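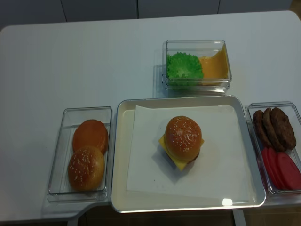 Elba wants to know who gets to press stop. Her words, more or less, were that she doesn't mind a machine putting the top on a burger, but if she's the one standing at the pass at noon she's the one who decides when it quits, and she isn't going to go find somebody from the office first. I wrote it on the whiteboard and then copied it here so it doesn't get wiped again.

Rest of the morning was layout. We're keeping the build tray in the middle with the bins around it, buns on the left, patties and tomato on the right, lettuce and cheese at the back. Tharindu pointed out that it's pretty much backwards from how the line cooks at Broltitz set up. They keep cheese closest to the hand they flip with! So either the arm learns their layout or they learn the arm's, and I know which one I'd vote for. The people have been doing it longer.

Still to sort out: who refills the bins. On the old line whoever ran low just turned around and grabbed more. With the arm working, a person has to wait for it to pause before reaching in, and Kasun timed the pause in the current program at 10 seconds, which feels like forever with tickets hanging. Sylvain thinks we can shorten it. I'd like the cooks to try it before he touches anything. 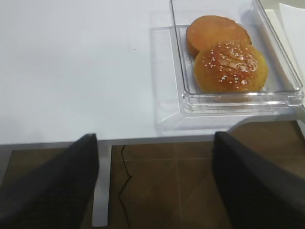
Bench notes, Bundness test kitchen, April
Entered by Kumudini Miah, afternoon session

Bun bin. We got on to this right after lunch and stayed on it way too long. When the top half is lying over the bottom half like that, the order you take them in matters, and a cook doesn't even think about it. The arm has to be told. Tharindu's fix is to have prep load the bin the same way every time, crowns toward the front. Fine, except that's now a rule for prep, and prep already has plenty of rules. Elba said (fairly) that we keep calling it saving labor when some of it is just moving to the person who shows up at 6 a.m.

So I've started a second column in the log – what the arm does, and next to it what somebody has to do so that the arm can do it. Loading bins neatly is in there. Wiping down the fingers between proteins is in there. Watching it is in there too, and I really don't want that one to turn into a job all by itself, because it would be the dullest job in the building.

Broltitz served 146 burgers on their busiest lunch last month. I asked the crew which part they'd hand over first and I was sure it would be the grill, since it's hot and miserable. Nope! They like the grill. They'd give away assembly, and the closing cleanup if we ever get that far.

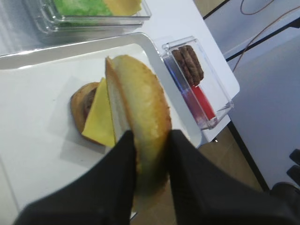 Top bun in the fingers, cheese already on the patty.

Grip on the crown is the next thing. Too much squeeze and you get dents, and customers do notice dents. Kasun wants to go lighter, I want to try softer pads first. We'll do 31 placements each way and let the cooks judge the buns with no hints from us about which is which.

To do before the Broltitz crew comes over:
– stop button on the pass side, within Elba's reach (ask Sylvain about cable length)
– second bun bin, so a refill is a swap
– print the log with both columns
– ask prep what loading crowns-forward costs them at 6 a.m., and put down whatever they say

Kasun has the pads on order from Sivakumar. I've got the printing.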